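Linen napkins stay wrinkled after washing, even with an iron on high
Posted by Vittoria Villa, June 12, 2026

I have 29 linen napkins bought from Wundby in February. They are washed warm with a normal dose of powder and spun at 1,000 rpm. After drying on a rack they come out stiff, with sharp creases that the iron does not remove. The iron is a Horrocks steam model on the linen setting. The care tag allows a hot iron and tumble drying on low.

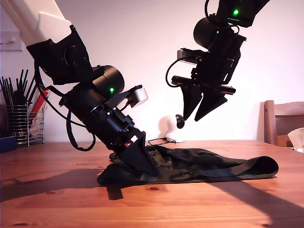 Water here is hard. I have tried a second rinse with no visible change. Is this a spin problem, a detergent problem, or an ironing problem? I would like to avoid starch.

Helska
Mostly spin. Linen fibers bend sharply under load and hold the crease once they dry. Set the spin to the lowest speed your machine offers and fill the drum half full. Remove the napkins as soon as the cycle ends, pull each one square along the weave, and lay it flat.

Iron while still damp. If a napkin has dried completely, spray it, roll it up, and leave it in a closed bag for 4 hours so the moisture evens out. Steam from the iron alone does not reach the middle of a heavy weave. Iron the back first, then the front, moving with the grain. Leave it flat until cool before folding.

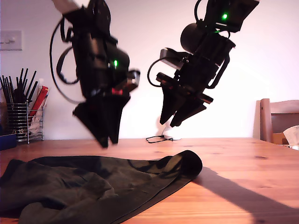

Stiffness is a separate matter. In hard water, powder can leave mineral residue in the cloth. Use the dose printed for your hardness level, or change to a liquid. Skip fabric softener, as it makes napkins less absorbent.

holex_89
just use the dryer on low for ten minutes and fold them warm. mine never see an iron

Helska
That works for thin linen. Take them out damp if you try it. Overdried linen creases worse than line-dried.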